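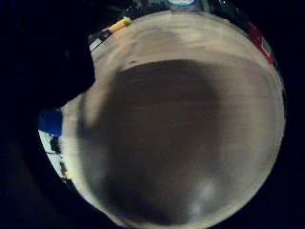 Fletcombe Community Board > Shopping > Paquette loyalty points

bluegum_7
Got the email from Paquette. Points now expire after 40 days unless you "engage". I had 2000 saved for September and I'm down to 342. Has anyone got theirs back?

tramstop
Nope. Rang them, was told it's in the terms. I'd like to see which terms, as the ones I signed up to say no such thing.

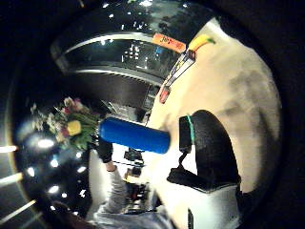 And don't bother with the Fustau card as a swap. Same outfit behind it, different colour plastic.

gravelroad
Bit harsh. I've been with Fustau for seven years and never lost a point.

bluegum_7
Seven years and what have you cashed in, though? A toaster? 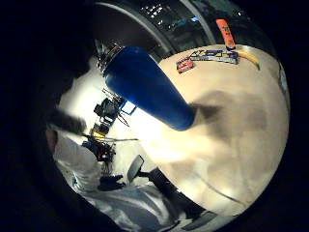 nullarbor_nell
Two toasters and a kettle, in my case. I still reckon it's free money if you shop there anyway.

tramstop
It's priced in. Compare the flour at Nullent, no card, cheaper every week I've checked. They want your shopping habits – the points are bait.

gravelroad
Nullent is a half-hour drive. Add the petrol.
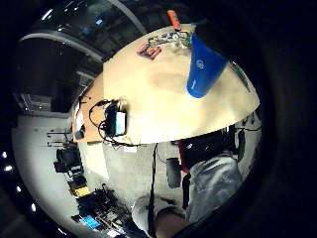
Blue cup, upside down on the table.

bluegum_7
Complaint form sent. I'm not holding my breath.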